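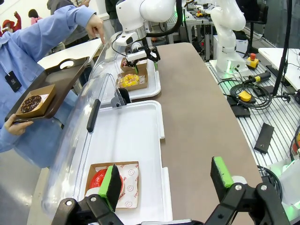
Drasix Counter Pair
Two-arm serving demonstration - visits and open days

Home > Equipment > Food counter > Counter Pair

The Counter Pair is our two-arm setup for cake and bakery counters, and the nicest way to get to know it is to come along and watch it do a bit of serving. You can read the details further down, and we hope you will, but we've found over the years that people make up their minds about this sort of thing with their own eyes (and very often with a donut in their hand), so we keep one running at our Nonach workshop and open the doors whenever we can.

What you'll see on a visit

The demonstration is a donut counter, laid out much as you'd have it in a café. The donuts sit in brown paper boxes and trays on white plastic trays, under clear curved covers, and the arms reach in to fetch them. You choose the one you fancy by pointing at it, one of our hosts puts the order in, and off it goes. Red glaze, yellow glaze with sprinkles, chocolate with sprinkles - the choice changes with whatever the baker has sent over that morning, so please don't hold us to a flavour!

Do stand close if you'd like to, on the customer side of the counter. Most visitors want to look at the fingers, and quite right too, as that's where most of our work has gone. Each one ends in a green foam pad, soft enough to rest against the glaze or the side of a box, and we're always happy to stop the arm between orders so that you can give the pads a squeeze. Children especially seem to enjoy this part, and so do a surprising number of bakers.

The work benches are in full view beside the counter. We thought for a while about putting up a screen to hide the cables and controllers, and decided against it. If you're going to have one of these in your shop you ought to see the whole thing, emergency stop and all.

How an open day runs

Doors open at 10 in the morning and we close when the donuts run out, or at 4, whichever comes first. There's a short talk by Ifigeneia Pappas, who leads the counter team and will cheerfully answer anything you put to her, from how the pads are cleaned to what happens when somebody orders the donut right at the back. After that the counter is yours. We get through 100 donuts on a good day, and there's tea as well.

Our next open day is in August. If you can't make that one, small groups are welcome at other times by arrangement - a visit lasts an hour or so, a bit longer if you get chatting.

Bringing your own goods

Please do! Cakes, buns, tarts and filled rolls all behave a little differently, and half an hour with your own things on the tray will tell you more than any leaflet from us. Let us know beforehand what you're bringing and in what sort of box, and bring several of each, since the first few usually go on getting the grip right. Very soft cream toppings are still hard work for the arms, and we'd sooner show you that than have you find out later on.

What comes with the Counter Pair

Two arms with bases
Grippers fitted with foam-tipped fingers
3 spare sets of foam pads
Hand-held controller and emergency stop for each arm
Censide ordering software, set up for your own menu
4 days of setting up and staff training at your shop

Trays, covers and the counter itself aren't part of the package. Many customers keep the counter they already have, and our fitters will come and measure it. If you'd like a new one made, Kostiuk build ours and know the measurements by heart.

Hire and purchase

The Counter Pair can be bought outright or hired for events. Event hire is £1345 a day, including a host to look after it, delivery and collection. For a purchase price we'll need to know a little about your counter and your busiest hours, so drop us a line through the contact form and we'll ring you back for a proper talk.

Book a visit

Tell us how many of you are coming, whether anyone needs step-free access (the workshop is all on one level, but the nearer car park isn't) and whether you'd like to try your own goods. We'll write back with directions and a time.

Book a visit | Ask about hire | Care of foam pads | Back to Food counter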